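Section 6. When the Jaws Do Not Let Go (Fabric Faults)

Applies to: Skisbridge hand-held gripper, ribbed handle type, used for recording folding and bed-making tasks. Read together with Section 2 (Charging and Start-up).
Revised August 1, 2018, by Dzifa Ofori, after the stuck-jaw reports from the Jotutent home trials.

6.1 What the fault looks like

You squeeze the handle, the fingers close on cloth, you lift, you fold, you release the handle. The fingers stay shut, or they open a little on one side and hang on to a thread or a hem. The status light stays green the whole time. The log says "open."

Do not believe the log. The light and the log both report the position of the trigger, and the trigger is at the other end of the mechanism from the cloth. We were told by the supplier, Girden, that the two positions "always agree." They agree on a bench with nothing in the jaws. In the trials they disagreed often enough that Fengying Jiang stopped accepting logs without the matching video, and this section was rewritten on that basis.

The fault comes in two forms:

Hard stick. The fingers will not open by hand trigger at all.

Soft stick. The fingers open, but the cloth comes away late. This is the worse of the two for your recordings. The operator gives the gripper a small shake without thinking about it, and the shake goes into the data as if it were part of folding a sheet.

6.2 Before you touch anything

CAUTION: Pinch hazard. The linkage arms can snap open without warning when a hard stick clears. Keep fingertips out of the space between the arms, and hold the gripper by the handle body only.

CAUTION: Do not pull the cloth sideways out of closed jaws. Sideways force is what lifts the pads, and a lifted pad is the most common cause of the next stick.

NOTE: An earlier version of this manual said to "tug gently." Please cross that out if you have a printed copy.

6.3 Freeing the cloth

1. Stop the recording. Do not pause it. A paused file picks up again with the old trigger zero, and you will be chasing a second fault on top of the first.

2. Rest the gripper on the bed or table so that it is not hanging from the cloth or carrying its weight.

3. Press and hold the power button until the light goes out. Wait for the click from inside the handle. If you do not hear a click, go to 6.6.

4. With the power off, work the trigger slowly through its full travel two times. Most soft sticks clear here.

5. If the cloth is still held, take the loose cloth on both sides of the fingers and push it toward the fingertips, straight along the line of the pads.

6. If it still does not move, use the flat plastic key from the case. Slide it between one pad and the cloth, starting from the tip. Never use a knife, scissors or a screwdriver. Ximeng Yin has a drawer of ruined pads that were each opened with "just a butter knife."

7. Once the jaws are clear, leave the power off until you have finished 6.4.

6.4 Checking the fingers and arms

Do this in good light. Expect it to take a few minutes, whatever the quick-start card claims.

1. Look at the inner face of each finger. The pad should lie flat with no raised corner and no lint packed along its edge.

2. Run a fingertip from the base of the pad to the tip. If it catches, replace the pad. Do not glue it back. Girden's sheet allows gluing; our experience with glued pads has been poor and we do not allow it.

3. Look at the rivets on both arms. None should stand higher than its neighbors. A proud rivet rubs on the opposite arm and slows the opening stroke.

4. Close the fingers on a strip of plain paper and pull the paper out toward the tips. You should feel the same drag at every point. If the drag changes partway, the arms are out of line and the unit goes back.

5. Wipe the pads with a dry lint-free cloth. No alcohol, no hand gel, no baby wipes.

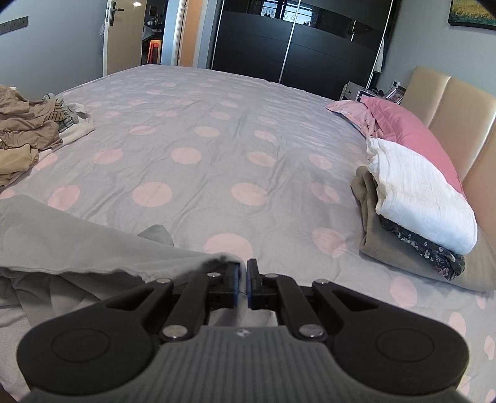 Edge grips on thin bedding produce more stuck-jaw reports than any other job in the trials, and operators tend to blame the cloth. We would look at the grip first. A light sheet doubles back on itself as you lift, and the fingers can then be holding two or three layers while the operator is sure there is only one. Check the cloth right beside the fingertips before you lift. With the fingers pinched nearly closed on the edge of a grey sheet, and the rest of it rumpled and folding over itself close to the gripper, the blue pads are where you would look for a trapped second layer. If you find one, open, smooth the edge flat with your free hand and take the grip again. Yes, this slows the session down. It is quicker than 6.3.

6.5 Setting the closing limit

The closing limit decides how hard the motor assist squeezes after your own hand has stopped. The factory value is 165. We have never been given a good account of where that number comes from, and it is too high for sheets, pillowcases and anything with a loose weave.

1. Power on with the jaws empty. Wait for the green light.

2. Open the Yan desktop tool and choose Limits, then Close.

3. Lower the value one step at a time. After each step, grip a single layer of the cloth you will be working with and lift it to chest height.

4. Stop at the lowest value that holds the cloth through the lift. You may need to go down by up to 6 steps from the factory value.

5. Save. Then close the tool, open it again, and read the value back. Early copies of Yan show "Saved" whether or not anything was written to the handle. Rongrong Xue lost a full set of sessions this way.

6. Write the value on the session sheet by hand.

NOTE: Automatic mode is meant to choose the limit for you by "sensing fabric type." We left it on for the first part of the trials. It put a bath towel and a cotton sheet in the same class and clamped both at the factory value. Leave automatic mode off until this manual says otherwise. A firmware update with "improved sensing" has been promised for November. Treat it as untested when it arrives, and run 6.4 and 6.5 in full after you install it.

6.6 No click at power-off

The click is the release spring dropping out. Without it, the jaws are still under load even though the light is off, and the handle can open or close if it is bumped.

1. Set the gripper down with the fingers pointing away from you and from anyone else in the room.

2. Leave it alone until the handle body is cool to the touch.

3. Connect the charger, wait for the light, and repeat the power-off.

4. If there is still no click, cut the cloth free at least a hand's width from the fingers and leave the trapped piece in the jaws. Lose the pillowcase. Do not reach in for it.

5. Tag the unit DO NOT USE and return it in its case with the cloth in place. The workshop needs to see how it was held, so please do not tidy it up first.

WARNING: The handle has no emergency stop. The sales leaflet describes the power button as one. It takes a long press to act, and it does not release the jaws by itself. Do not let children or pets near a gripper that has failed to click.

6.7 What to do with the recording

Keep it. Operators like to delete a bad take, and then we have a returned unit and no idea what it was doing.

1. Rename the file with the word STUCK in front of the session name.

2. Note the kind of cloth, the closing limit, and whether the stick was hard or soft. "Normal" is not a kind of cloth.

3. Note if you shook, twisted or tugged the gripper. You will not be charged for a damaged pad.

4. Send the file to Chunhua Ren with the session sheet. Files marked STUCK are kept out of the training set until someone has watched them through.

5. Do not use the "auto-clean" button in Yan on these files. It trims the stuck part and keeps the rest, and the rest is useless to us without it.

6.8 Returning to work

You may go on with the session if the jaws cleared at 6.3, every check in 6.4 passed, and the closing limit has been read back after saving. Start a new file and make one slow open-and-close with nothing in the jaws at the beginning of it, in clear view of the camera.

If the same gripper sticks a second time on the same day, stop using it, even if it clears at once. Girden's support line may tell you to reset and carry on. Send it to us anyway. Replacement units ship with the factory closing limit, so begin again at 6.5.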